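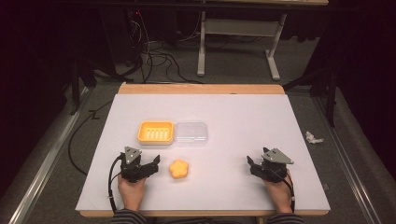 Attempt 292

The Culludbridge robotics club had one rule about the sponge, and Iñaki Villalobos had broken it by giving the sponge a name.

"Luik goes in the yellow tray," he said, gripper in each hand, striped sleeves down over his forearms.

"The clear tray," said Jeanie Skinner, who had the task sheet. "Odd numbers yellow, even numbers clear."

"He matches the yellow one."

"It's a sponge, Iñaki."

He closed the left jaws on a petal. The plan for the spring meet was simple enough to fit on the sheet: a person does the job by hand a great many times, the robot studies the recordings, and by April the robot does it alone in front of the judges from Gollside. The team from Hener was said to have 1,987 recordings already. Their robot folded napkins. Jeanie had seen the video and had not slept well.

Attempt 292 went into the clear tray, a little crooked. Attempt 293 went into the yellow one and Iñaki patted it down, which would have to be thrown out.

"You can't pat," said Jeanie. "It'll learn to pat."

"Would that be so bad?"

She wrote "pat" in the margin and drew a line through the row. They kept on until 396, when Mrs. Mohmand came in to lock up and stood there with her keys, watching a tall boy lower a flower-shaped sponge into what looked like a soap dish with great care.

"And the robot will wash up?" she asked.

"No," said Jeanie. "It'll put the sponge away."

Mrs. Mohmand thought about her own two sons – fifteen and seventeen – and put the keys back in her pocket.

"Take another half hour," she said.

Iñaki set the sponge back on the board and opened both grippers. "Which tray?"

"Yellow," said Jeanie. "No patting."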